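Student delivery robot project: rover stops at the join between two pavings
Umia Community Help > Clubs and coursework > Simulation

Hsin-yi Ho
Our college club is writing the navigation for a pavement delivery rover, all in simulation for now. On the plaza map it drives well until it has to cross from the darker paving to the lighter strip, then it stops and reports an obstacle. There is nothing there. We have run it 70 times and it stopped in 54 of them. The ground classifier was trained on plain grey concrete. Do we retrain it, or is there a setting? Our demo is in September. Picture at the bottom.

Parsons
Had the same on a car park map. Turn the camera weighting down and see.

tundamex_lab
Turning it down will hide the fault, and you will want the camera later for kerbs. Check the depth data first. If the ground is flat across the join, the classifier is to blame – it sees a straight edge with a change of colour and calls it a step. Save images along the join at different distances, label both sides as drivable, and add them to your training set. We used 2532 for ours, which was more than we needed. Keep the bollards and the kerb in a separate class or it will start ignoring those too.

Gollden
Try another map. The plaza one is slow on college laptops anyway.

Hsin-yi Ho
Depth is flat, so it is the classifier. Labelling now – thanks.
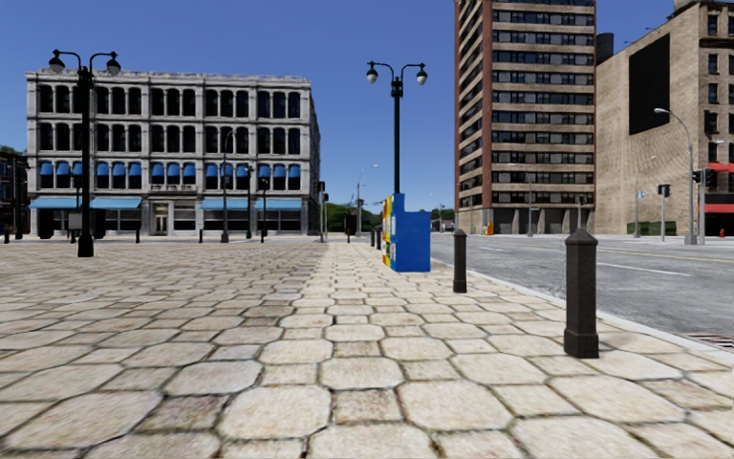 Plaza map, with the darker paving on the left and the lighter strip up the centre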